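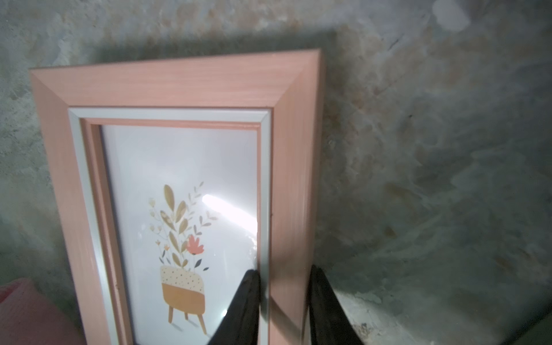 Ondari grasp planner: FAQ

Which frames does the planner use?

All grasp poses are published in the tabletop frame. Wrist detections are transformed before they reach the planner.

Why was a grasp on a picture frame rejected?

Glare on the glass leaves holes in the segmentation mask. Pixels at 255 are dropped, and a mask with gaps fails the edge check. Lower the exposure and rerun the detector.

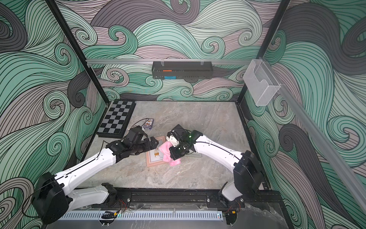

Can I run both arms from one process?

One process per arm is the supported set-up. The Kasham scheduler handles locking between them.

How is cloth handled?

Cloth has no fixed pose, so the planner picks a fold or corner and replans every 12 control cycles.

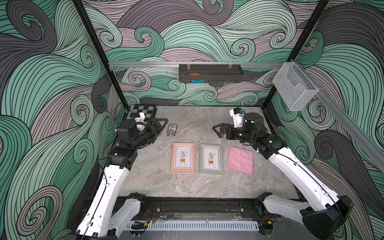
The replan interval is set in the cloth profile. Values below 6 are ignored. Colour thresholds live in the same file; see ticket 608 (Nanami Sakai) for the current defaults.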